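4. Hits, errors and the people who decide between them

Arif Bandara, Menaka Miah and Gisela Rothe

Figure 3. A blue plastic bin holding two black gears, on a textured foam mat.
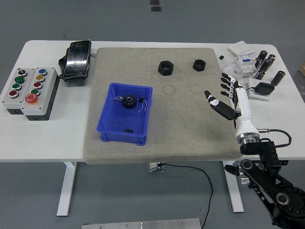

4.1 What the scorers were asked to do

The rule book gives the official scorer a test for an error: could the play have been made with ordinary effort? It then leaves the scorer alone with the word "ordinary", usually in a folding chair behind the backstop with the sun in the wrong place. In the professional game the word has a long body of habit behind it. In the Cidgate amateur league it has whatever the scorer had for lunch.

We took every ground ball from 240 league games for which there was usable video, 2,988 balls in all, and had each one scored again by 10 people who held a current scoring certificate. They worked apart from one another and were shown each play once at full speed, as they would have seen it on the day. Slow motion was not allowed. Two scorers asked for it anyway, several times, and one wrote "I would need to see this again" in the comments box so often that we came to think of it as a signature.

For each ball the scorer chose hit, error, fielder's choice or out. Outs caused little trouble. A batter who is thrown out by five steps leaves small room for interpretation, and agreement on these plays was close to complete. The rest of this section is concerned with balls on which the batter reached first base.

4.2 The slow roller

The ball that divided our scorers most was the slow roller to the third baseman. The fielder charges, takes it with the bare hand or tries to, and either throws late or finds there is nothing in the hand to throw. Scorers who had themselves played third base were inclined to call this a hit. Former pitchers were inclined to call it an error, and some did so with feeling.

We had expected years of scoring experience to bring people closer together. The more experienced scorers were certainly quicker, and far surer of themselves, but they disagreed with one another as often as the newcomers did. Mridha and Huamán found the same pattern in their study of junior softball, and suggested that experience teaches a scorer to be consistent with his or her own past. Our results fit that reading. When plays were slipped back into the set a second time, the old hands mostly repeated their earlier verdict, including the ones that everybody else thought were wrong.

4.3 Does the home side do better?

Most league scorers are supplied by the home club, and visiting teams have views on this. The usual complaint is that a home batter's bouncer through the shortstop's legs is scored as a hit, while the same ball struck by a visitor is scored as an error. We compared the original scoresheets with the majority verdict of our panel, who had no stake in either side.

The complaint has something in it, though less than visiting coaches would like. Home batters were given the benefit of the doubt a little more often than visitors. The larger effect went the other way round: home fielders were protected too. A scorer who calls a hit on a misplayed ball spares the local shortstop an error, and the visiting batter collects the difference. At Palacios, where the scorer for much of the period was also the shortstop's father, visiting batters did very nicely indeed.

4.4 Batting averages

For a player with a full season of at bats, the choice of scorer moved the average by very little. The trouble lies with part-time players, for whom three doubtful balls can separate a respectable December awards dinner from an awkward one. We rescored the Gedow bench under our most generous scorer and again under our strictest. The order of the players changed almost entirely, and the club's bottom hitter rose to the middle of the list without leaving his seat.

We would therefore be slow to use these averages for picking a side. Reached-base totals, which count hits and errors alike, were far steadier from one scorer to the next. They are also unpopular with players, who feel that a clean single deserves better company.

4.5 Limits

Video came from a single camera behind home plate, and bad hops are hard to judge from there. Rain-shortened games were left out. The scoresheets were those held by the league at 9/30/18, and later corrections, of which clubs are fond, were ignored. Our panel also knew that it was being studied. How it would have scored with a visiting coach leaning over its shoulder is a question for section 5.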